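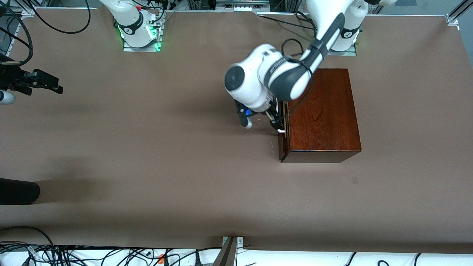
*A two-arm tabletop cell, with one gripper against the left edge of a wooden box.*

The **Nestau rules** are a set of good-practice guidelines for tabletop robot cells with two arms. They were drafted by Yu-na Noh and Narayanan Nair and first issued in August by Vovular.

## Requirements

The text has 114 clauses in six parts. Part 3 covers contact with rigid objects:

- Contact force limits are set separately for each arm.
- An idle arm must hold its position.
- Cables are checked before each shift.

Part 4 covers stop controls and restart.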